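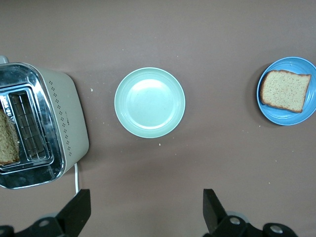
Toaster trips the kitchen breaker in a rented unit — who is responsible?

Posted in Housing and Tenancy, Jiltmont Community Help

I am writing to request guidance regarding an electrical matter in my apartment at the Stulluson building. The kitchen has two outlets on the counter side, and both appear to be served by a single breaker. Whenever the toaster and the electric kettle are operated together, the breaker trips and the refrigerator loses power as well. The toaster operates without difficulty when used alone.

I reported the matter to the management office in February. The office replied that the wiring was in order and that tenants are expected to "manage their appliance use." A subsequent visit by a contractor was billed to my account in the amount of $259. The lease states that the landlord maintains "electrical systems and fixtures" but does not mention circuit capacity.

I would be grateful for advice on two points. Is the landlord required to provide a separate circuit for the refrigerator? May the contractor's fee properly be charged to the tenant?

Posted by: Unit 11 Tenant

Grimero Tenant Desk

The two points should be considered separately.

With respect to the circuit, older buildings are in most cases permitted to keep the wiring that was lawful when it was installed. A landlord is not ordinarily required to add circuits unless the kitchen has been remodeled or an inspector has found a hazard. Please confirm the local rule with the building department, as requirements differ from one city to the next. A breaker that trips under a heavy load is performing its function. A kettle and a toaster together may exceed what a single kitchen circuit can carry, and the refrigerator adds to the total.

With respect to the fee, please review the lease for any clause on service calls. Many leases allow a charge only where the tenant caused the damage or where the tenant was told of the charge in advance. If neither applies, you may dispute the amount in writing. Your letter should include the date of your first report, a copy of the office's reply, and a request for the contractor's written findings. Allow 30 days for a response and continue to pay the rent in full during that time. Withholding the disputed fee from rent may place you in default, depending on how the lease defines the charge.

Should the breaker trip with only one small appliance running, or should an outlet feel warm, discontinue use and report it the same day. That would be a repair matter and the landlord's obligation in nearly every case.

Jasińska

Same arrangement in my building. I was advised to run one appliance at a time and have done so without further trouble. Please do not replace the breaker with a larger one, as the wire may not be rated for it.

Parkside Resident

The previous replies are correct in general, but the original poster should request the panel schedule. This is the list, normally found inside the panel door, showing which outlets belong to which breaker. In my case the schedule was wrong, and an outlet in the hallway was on the kitchen circuit. A space heater plugged in there was the larger part of the load.

I would also note that my own fee was reversed after roughly 90 days, and only after a second letter. Keep copies of everything. The management office was closed on Sunday and did not accept letters through the door slot, so certified mail is advisable.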